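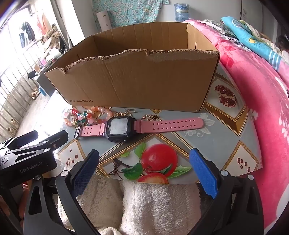

Every few months another paper tells us that household robots have turned a corner, and the evidence is usually a success rate. The latest to land in my inbox, from Isamu Hosoda's group, reports on a policy called Flullar, trained on hand-held gripper recordings made in people's homes. The idea is cheap and sensible. You skip the robot, hand a person the gripper, and let them tidy their own tables. I like it more than I like the claims made for it.

The paper says Flullar "generalizes to unseen homes." The number of unseen homes is seven. In six of them the robot beat the older Seser baseline at putting small things into an open box, and that is a fair result as far as it goes. But look at what small things means. A watch with a flat silicone strap gives two padded fingers something to close on. A thin gold chain on a printed tablecloth is another matter, and so is a pile of beaded bracelets, where picking up one may bring the rest along. The paper averages all of these into a single score. I had to go to the appendix to learn that chains were tried 35 times, and I still could not find how many of those tries worked.

Then there is the person holding the gripper. People cheat without meaning to. They feel a bead slip through the handle and correct for it – the recording keeps the motion and loses the feeling. Hosoda's group gives this five lines.

I would rather read about one crowded bedroom, with results listed object by object and the failures left in. Until someone prints that table, I'll keep picking up my own necklaces.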